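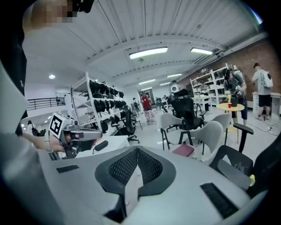 Section 4: Setting up your chair

Okay, you've got the Relamach out of the box and the base is on. Don't sit down and start yanking levers yet! I did that with my first one and spent a week leaning slightly to the left. Give yourself a quiet half hour, wear the shoes you normally work in, and do the steps in this order. If you still have casters rolling around on the floor, go back to Section 3 first.

4.1 Seat height

1. Stand in front of the chair and pull the right-hand lever up. Let the seat rise until the front edge sits just under your kneecap.
2. Sit all the way back. I mean all the way, until your backside touches the backrest.
3. Put both feet flat. If your heels lift, pull the lever and let your weight bring the seat down a little.
4. Let go of the lever and wiggle. The seat should stay put.

Note: If your desk is on the tall side and you can't lower it, set the chair to suit the desk and get a footrest. Su-bin Kang, who proofread this guide for me, used a shoebox full of old magazines for most of a year and swears it was fine.

Caution: Never take the gas cylinder apart or try to refill it. It's under pressure. If the chair sinks while you sit in it, the cylinder needs replacing, and Section 9 covers that.

4.2 Seat depth

1. Lift the small paddle under the left side of the seat.
2. Slide the seat forward or back with your hips.
3. Stop when you can fit three fingers between the seat edge and the back of your knee.
4. Release the paddle and scoot until you hear the click.

No click means it isn't locked, and it'll slide out from under you the next time you reach for your coffee. Ask me how I know.

4.3 Back and lumbar

1. Turn the tension knob toward you until it's loose, then lean back.
2. Tighten it a half turn at a time. You want the back to follow you when you recline and push you up gently when you come forward.
3. Reach behind you with both hands, find the lumbar pad, and slide it up or down until it fills the hollow above your belt.
4. Work like that for an hour before you change anything else.

The tension knob is slow (it takes a lot of turns, sorry) and it gets stiff near the end. Stop there. Forcing it strips the thread, and the replacement part, number 1028, took until December to reach me.

Mesh backs feel firmer than foam for the first few days. Zorica Berisha hated hers on Monday and wouldn't give it back by Friday, so give it a fair go before you box it up again.

4.4 Armrests

1. Drop both arms to their lowest setting.
2. Let your shoulders hang and bend your elbows as if you were typing.
3. Raise each arm until it just brushes your elbow.
4. Swivel the pads inward a touch if you use a small keyboard.

If the arms bump the desk, lower them and forget about them while you type. Being able to pull in close matters more than having your elbows propped up.

4.5 Tilt lock

There are three positions: upright, middle and free. I leave mine on free pretty much all day. To change it, lean back slightly to take the load off, then flip the lever. Flipping it under load makes an awful cracking noise, and over time it chews up the latch.

Caution: Keep fingers (and cats) out of the gap behind the seat when you release the tilt lock. The back comes forward fast if there's nobody leaning on it.

4.6 After the first 48 hours

1. Turn the chair on its side on a rug or blanket.
2. Tighten the four bolts under the seat with the long hex key, going corner to corner.
3. Check that each caster is pushed fully into the base.
4. Write down your settings. There's a blank table on the back cover.

After that, go over the bolts again every 500 hours of sitting, or whenever something starts to creak. Armrest creaks are nearly always the bolts. Creaks from lower down are usually the cylinder seat, and those are in Section 9 too.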